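톨레티 소금 후추 그라인더 세트, 겨울 한 번 나고 쓰는 후기

작성일 11/8/20

벼르고 벼르던 후기를 이제야 씁니다. 사실 작년 12월에 샀거든요. 사자마자 쓰려고 했는데 그라인더라는 물건이 일주일 써서는 좋은지 나쁜지 알 수가 없더라고요. 처음엔 다 잘 갈려요. 문제는 장마철이고, 국물 요리 앞에서 김을 잔뜩 쐬고 난 다음이고, 소금 알갱이가 날 사이에 끼기 시작하는 때잖아요. 그래서 한 해 가까이 굴려 보고 씁니다. 좀 길어요!

일단 저는 소금에 돈 쓰는 사람이 아니었어요. 마트에서 파는 꽃소금 한 봉지 뜯어서 플라스틱 통에 부어 놓고 숟가락으로 퍼 쓰던 사람입니다. 그런데 재작년 여름에 그 통 소금이 통째로 굳어 버린 거예요. 숟가락 손잡이로 퍽퍽 찍어서 깨 먹다가(진짜 얼음 깨는 기분) 이건 아니다 싶어서 그때부터 소금통이며 그라인더며 이것저것 사 보기 시작했습니다. 지금 찬장에 남은 것도 있고 누구 준 것도 있고 그래요.

톨레티를 고른 건 순전히 날이 세라믹이라서였어요. 전에 쓰던 클로믹 그라인더가 금속 날이었는데, 후추는 기가 막히게 갈리는데 소금 쪽은 반년 만에 날 안쪽에 붉은 게 슬더라고요. 소금에 금속 날이면 당연한 얘기라고들 하던데 저는 몰랐죠. 클로믹은 그래서 지금 후추 전용, 그것도 캠핑 갈 때만 들고 다닙니다.

택배 받고 첫인상은 묵직하다! 였어요. 부엌 저울에 올려 봤더니 소금 채우기 전에 한 개가 408그램 나옵니다. 손목 약하신 분들은 이거 한번 생각해 보셔야 해요. 저는 무거운 게 오히려 안정감 있어서 좋았는데, 저희 엄마는 두 손으로 잡고 돌리시더니 이걸 어떻게 매일 쓰냐고 하시더라고요. 그 뒤로 저희 집 오시면 꼭 꽃소금부터 찾으십니다.

굵기 조절은 위쪽 꼭지를 돌리는 방식이에요. 풀면 굵게, 조이면 곱게. 3단계라고 설명서에 적혀 있는데 딸깍 하고 걸리는 느낌이 없어서 단계라기보다 그냥 감으로 맞추는 겁니다. 저는 고기 구울 땐 한참 풀어 놓고, 계란 프라이나 토마토에는 꽉 조여서 써요. 꽉 조이면 정말 가루처럼 나옵니다. 팝콘에 뿌리면 골고루 붙어서 끝내줘요. 대신 꼭지를 너무 조이면 아예 안 돌아가요. 처음에 고장 난 줄 알고 고객센터에 전화까지 했는데 상담원분이 반 바퀴만 풀어 보시라고 해서 풀었더니 바로 됐습니다... 민망해서 얼른 끊었어요.

불만도 있어요. 제일 큰 건 바닥에 흘리는 가루. 그라인더가 아래로 갈리는 구조라서 식탁에 세워 두면 밑에 하얗게 남아요. 하루만 지나도 동그랗게 자국이 생깁니다. 검은 식탁 쓰시는 분들은 아마 못 견디실 거예요. 세트에 받침 접시가 하나 들어 있는데 이게 또 작아서 두 개가 같이 안 올라갑니다. 소금 올리면 후추가 밖에 나가 있고, 후추 올리면 소금이 나가 있고. 저는 결국 안 쓰는 간장 종지를 하나 더 꺼냈어요.

그리고 국 끓일 때 냄비 위에서 바로 갈지 마세요. 설명서에도 있는 말인데 급하면 다들 그러잖아요. 김이 날 쪽으로 올라가서 소금이 젖고, 젖은 채로 두면 다음날 돌릴 때 뻑뻑해요. 저는 이걸로 두 번 막혔습니다. 손바닥에 갈아서 털어 넣는 게 제일 편해요.

그래서 드리는 말씀인데, 그라인더 하나로 다 해결하려고 하면 좀 피곤해요. 식탁에서 삶은 계란 찍어 먹을 때, 옥수수에 뿌릴 때, 그럴 땐 그냥 옛날식 유리 소금통이 훨씬 빨라요. 구멍 뚫린 뚜껑에 탁탁 치면 나오는 그거요. 한 손으로 되고, 안이 보이니까 언제 채워야 하는지도 알고요. 그라인더 사고 나서 유리통을 버리려던 분이 계시면 말리고 싶습니다. 저도 버리려다 다시 꺼내 놨어요.
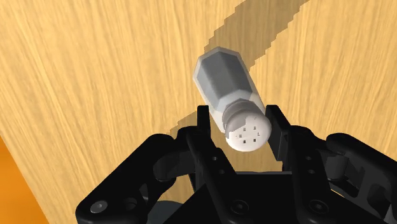

저는 유리통파인데 쌀알 넣는 건 이제 안 해요, 라고 지난번 소금 글에 어떤 분이 댓글을 남겨 주셨어요. 쌀알이 부서져서 구멍을 막는 바람에 지금은 소금을 마른 팬에 한 번 볶아서 식힌 다음에 담으신대요. 장마 때도 멀쩡했다고 하시길래 저도 올여름에 따라 해 봤습니다. 결과는요, 대만족! 약불에서 주걱으로 저어 가며 볶다가 색이 살짝 뽀얘지면 불 끄고, 넓은 접시에 펴서 완전히 식힌 다음에 담았어요. 덜 식은 걸 담으면 뚜껑 안쪽에 김이 서려서 도로 굳으니까 그것만 조심하시면 됩니다. 댓글 주신 분 감사해요, 덕분에 올해는 숟가락으로 소금 깨는 일이 없었어요.

아, 그라인더에 볶은 소금 넣어도 되냐고 물어보시는 분도 계셨는데요. 굵은 천일염은 볶으면 탁탁 튀어요. 저는 한 번 해 보고 가스레인지 닦느라 고생해서 다시는 안 합니다. 그라인더에는 그냥 처음부터 바짝 마른 암염을 넣는 게 속 편해요. 천일염은 간수가 남아 있으면 세라믹 날이라도 떡이 집니다. 꼭 천일염을 쓰고 싶으시면 조금씩만 채우세요. 저는 한 번에 50그램 정해 놓고 채우는데, 이 정도면 다 쓸 때까지 눅눅해질 틈이 없더라고요.

청소 얘기도 해야죠. 물로 씻으면 안 됩니다. 저는 씻었어요. 설명서를 나중에 읽는 사람이라... 말리는 데 한참 걸렸고, 다 마른 줄 알고 소금 채웠다가 또 굳어서 이쑤시개로 파냈습니다. 지금은 소금이 다 떨어지면 마른 칫솔로 날을 살살 털고, 생쌀을 한 숟갈 넣고 드르륵 갈아 내요. 쌀가루가 구석에 낀 소금을 데리고 나옵니다. 후추 쪽도 똑같이 하면 되는데 그쪽 쌀가루는 색이 좀 충격적이에요. 버리세요.

사기 전에 마지막까지 고민했던 게 벨레이 제품이었어요. 이건 건전지 들어가는 전동식이고요, 버튼만 누르면 위잉 하고 나옵니다. 친구네 집에서 써 봤는데 편하긴 정말 편해요. 스테이크 뒤집으면서 한 손으로 뿌리는 그 맛이 있어요. 근데 소리가 꽤 커서 아침에 식구들 자는데 쓰기는 좀 눈치 보이고, 저는 건전지 떨어진 물건을 몇 달씩 방치하는 인간이라 포기했습니다. 손목 안 좋으신 분들은 톨레티보다 벨레이 쪽을 먼저 보시는 게 맞을 것 같아요. 우리 엄마 생신 선물로도 그걸 생각 중입니다.

스케니코에서 나온 나무 그라인더도 예쁘다고 많이들 사시던데 그건 제가 매장에서 돌려만 봤어요. 손에 감기는 맛은 제일 좋았어요. 다만 안이 안 보여서 소금이 얼마나 남았는지 매번 흔들어 봐야 하고, 젖은 손으로 자주 잡는 저 같은 사람은 얼룩 걱정이 되더라고요. 써 보신 분 계시면 댓글로 좀 알려 주세요. 얼룩 지나요? 안 지면 저 또 살지도 몰라요.

후추 쪽은 할 말이 별로 없어요. 잘 갈리고, 향 좋고, 아직 한 번도 안 막혔습니다. 굳이 따지자면 굵게 풀어 놨을 때 알이 거의 통으로 떨어지는 게 가끔 섞여요. 크림 파스타 먹다가 통후추 씹으면 잠깐 멍해집니다. 반 바퀴만 조이면 괜찮아져요.

가격은 싸지 않아요. 저는 할인할 때 샀는데 지금 보니 그 할인이 끝났더라고요. 제값이면 조금 망설였을 것 같고, 연말에 또 세일을 할 것 같으니 급하지 않으시면 기다려 보세요. 낱개로도 파니까 소금만 필요하신 분은 굳이 세트로 안 사셔도 되고요. 받침 접시는 낱개로 사면 안 들어 있는데, 위에 쓴 것처럼 어차피 작아서 아쉬울 건 없습니다.

별점은 다섯 개 만점에 네 개 줄게요. 하나는 바닥에 흘리는 가루랑 접시 크기 때문에 뺐어요. 뚜껑만 따로 팔면 반 개는 돌려줄 의향이 있습니다.

다음엔 같은 날 주문했던 나무 도마 후기 올릴게요. 기름 먹이는 걸 자꾸 미뤄서 상태가 좀 그런데, 기름부터 바르고 쓰겠습니다.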